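The year I stopped keeping a tidy to-do list

May 17, 2021

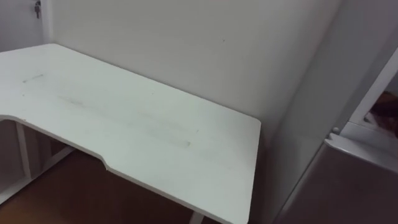
A white corner desk with a curved front edge.

I have 232 unread emails, and I'm telling you this early so you know what sort of person is giving the advice.

Back in March I decided to give up on my to-do list. It had been with me in one form or another since university: notebooks first, then an app called Brekero which my sister swore by, then the backs of envelopes when the app started sending me little messages asking if I was "still on track". I was not on track. I'd been carrying "ring dentist" from one day to the next for so long that it had started to feel like part of the furniture.

Working from home made it all worse, of course. When I went into an office there was a natural end to things — somebody put their coat on and you put yours on too. At home the list just sat there at nine in the evening while I was trying to watch telly, and I'd think, well, I could do one more. So I'd do one more, badly, and then fix it the next morning.

It was a piece by Edivaldo Arruda that got me going. He used to plan shifts at a bakery and now writes a newsletter on how people spend their working hours, and his argument is that most of us write lists to calm down, then get in a state over the lists. His own method is almost rude in its simplicity. You get three things a day. You write them the night before, and if you finish them you're allowed to stop. Anything else that turns up goes on a separate sheet which you are forbidden to look at until Friday.

I rang him up to ask what happens when your boss sends you a fourth thing. He laughed for quite a while! "Then you ask which of the three she'd like you to drop," he said. "Most people have never tried asking."

I tried asking. The first time, my editor said, "Oh, none of them, this can wait," and I sat there feeling as if I'd been let out of school early. The second time she said all four were urgent, so it's not magic, but one out of two is better than I'd been managing.

The first week was horrible, mind you. I kept wanting to cheat by making the things enormous ("sort out tax" is one thing, isn't it?) and then being cross at teatime that I'd only done half. Edivaldo says a thing should fit between two cups of tea, and he drinks a lot of tea. So "sort out tax" became "find last year's letter", which took me 20 minutes and a fair bit of swearing at a drawer.

By the second week I'd got the hang of the sizes. My three things on one of the better days were: send the invoice to Troncoso, cut the allotment piece down to length, ring the dentist. I rang the dentist! The wait for a check-up was 14 weeks, so I could've saved myself a lot of bother by doing it in the autumn, but there we are.

What I hadn't expected was the gap at the end of the day. Some afternoons I was done by half past three and had no idea what to do with myself. I went for walks. I made a soup with barley in it. My husband asked, quite gently, whether I'd been sacked.

The Friday sheet is the bit I'd still argue with. Mine fills up by Wednesday, and opening it is like opening the door on a cupboard you've been shoving coats into. But a good half of what's on there has sorted itself out by then. Somebody else has answered the question, or the meeting's been moved, or I can't read my own writing and nothing terrible has come of it.

I haven't touched the emails. They're on next week's sheet.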